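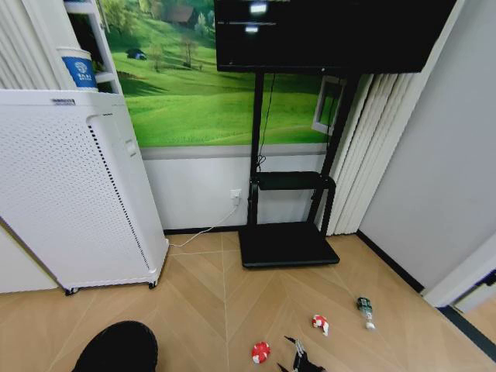

一氧化碳报警器装在哪里、多久换一次,Efua Akpalu在过去一个供暖季里回答过太多遍。她是Dosholm镇的燃气安全检测员,主要负责老住宅区的入户检查,采访约在周四上午,地点是检测站的一间办公室。谈话从一个常见的误解开始:不少住户认为家里有空气净化器,就不必再装报警器。Akpalu用眼前的设备举例。屋里立着一台白色空气净化器,正面是密密的小孔,侧边一条竖向的散热状开槽,底下带黑色脚轮。“家用净化器的常规配置是颗粒物滤网加活性炭,”她说,“滤网拦的是颗粒,活性炭在常温下对一氧化碳几乎没有吸附能力。机器开到最大风量,一氧化碳浓度该是多少还是多少。”

她解释说,一氧化碳无色无味,密度与空气接近,在室内基本随气流均匀扩散。所谓“报警器要贴地装”的说法,是把它和液化石油气混为一谈。液化石油气比空气重,探测器应靠近地面;天然气以甲烷为主,比空气轻,探测器应靠近顶棚;一氧化碳报警器则按说明书装在墙面或顶棚,卧室里宜与枕头高度相当,与燃烧器具保持一至三米的水平距离。“三种气体,三种装法,买之前先看清标签上写的是哪一种。”

Dosholm的入户检查项目名为Warna,从去年八月开始,覆盖700余户,多数房屋使用烟道式燃气热水器或壁挂炉。截至采访时已完成检查的住宅里,有51户被要求停用设备并限期整改。问题集中在排烟管。Akpalu列举了几种情形:接口脱开后用普通胶带缠绕;水平段向室内倾斜,冷凝水倒流腐蚀管壁;阳台封闭后排烟管没有伸出窗外,烟气直接留在阳台里。

“最后一种最麻烦,因为设备本身没有故障,”她说,“热水器点火正常,火焰颜色一开始也正常。封闭空间里的氧气逐渐下降,燃烧变得不完全,一氧化碳的生成量随后才上来。住户看到火是蓝的,就认为没有问题。火焰发黄是一个信号,火焰发蓝不能当作安全的证明。”

检查时,她在热水器点火前先记录室内本底读数,再让设备满负荷运行10分钟,分别在排烟口接缝、设备正面和人员呼吸高度取样。如果厨房装有抽油烟机,还要把抽油烟机开到最大挡重测一遍。门窗密闭时,抽油烟机会在室内形成负压,自然排烟的设备可能因此倒烟。她说,有些住宅第一遍测量完全合格,打开抽油烟机后读数很快上升。

关于报警器的报警逻辑,Akpalu认为宣传材料写得太简略。合格的一氧化碳报警器并非一超过某个数值就响,而是浓度与时间共同决定:浓度越高,动作时间越短;低浓度下可能要一小时以上才触发。这样设计是为了减少瞬时波动造成的误报,也对应人体血液中碳氧血红蛋白的累积过程。“有人拿打火机在报警器旁边试,没响,就说产品是坏的。这种试法没有意义。按测试键,检查的是电路和蜂鸣器;传感器有没有失效,要看出厂日期。”

传感器寿命因型号而异,常见的电化学传感器为五至十年,到期应整机更换,换电池不能延长传感器寿命。她在入户时见过把报警器锁在抽屉里的,也见过因为半夜发出短促提示音而被拆掉电池的。间隔较长的单声提示通常表示电量低或传感器到期,连续的成组鸣响才是浓度报警,具体以说明书为准。

谈到报警后的处置,她给出的顺序是:所有人立即转移到室外,途中能顺手开门开窗就开,不要为此停留;到室外后清点人数,拨打急救和燃气抢修电话;在检测人员确认之前不要返回。头痛、恶心、乏力容易被当成感冒或食物中毒,如果同屋几个人同时出现症状,到户外后又减轻,应首先考虑一氧化碳。就医时要主动说明可能的接触情况。普通指夹式血氧仪无法区分氧合血红蛋白和碳氧血红蛋白,中毒者的读数可能看起来正常。

炭火取暖和停电时使用的燃油发电机也在她的提醒范围之内。木炭在室内燃烧,不论是否留窗缝,都不在她认可的做法里。发电机应放在室外,远离门窗和进风口,车库即使敞着门也不行。

Warna项目的下一阶段将转向出租房。Akpalu说,难点在于责任划分:设备由房东提供,日常使用的是租客,排烟管改动有时又是装修队所为。她的建议是把排烟管照片、设备出厂日期和报警器型号写进租约附件,入住时双方各留一份。

整改住户的复查目前仍在进行。采访结束后,她要去镇东的一栋旧楼,那里有一户的壁挂炉上周换了排烟管,还差一次开着抽油烟机的测量。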